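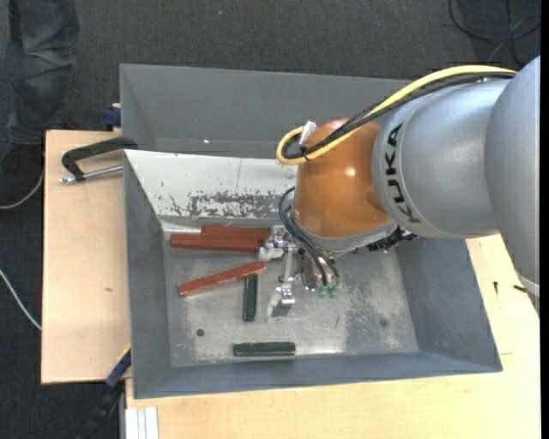

The Add-on Graveyard in My Toolbar

I have 49 browser extensions installed. I know this because Flernotow, my browser of choice for longer than I care to admit, greeted me after its last update with a page listing every one of them and asking which I would like to keep. It felt like being handed my own trash and told to sort it.

Four of them block ads. Two block the ad blockers' requests for donations. One, called Trura, changes the color of the tab bar according to the weather, and I have defended it in conversation with people I respect.

The new version wants us all to be tidier. Anything you haven't clicked in a while gets switched off, and you have to go digging three menus down to wake it up again. The forums are furious. One thread had reached 408 replies when I gave up on it, most of them from people mourning Skolluvville, a bookmark sorter last updated in July of some forgotten year.

I'm on the browser's side, mostly. An extension you forgot about can still read every page you open, and plenty of them get sold to strangers while you're busy forgetting. Switching them off is good manners.

What bugs me is the exception. Thepsuriya, the shopping helper that ships with the browser, isn't on the list. I have never clicked it. I have never wanted a coupon for socks. It can't be removed, only "snoozed," and it wakes up every time I restart.

So clean house, by all means. Start with your own junk, and then come and talk to me about my weather tabs.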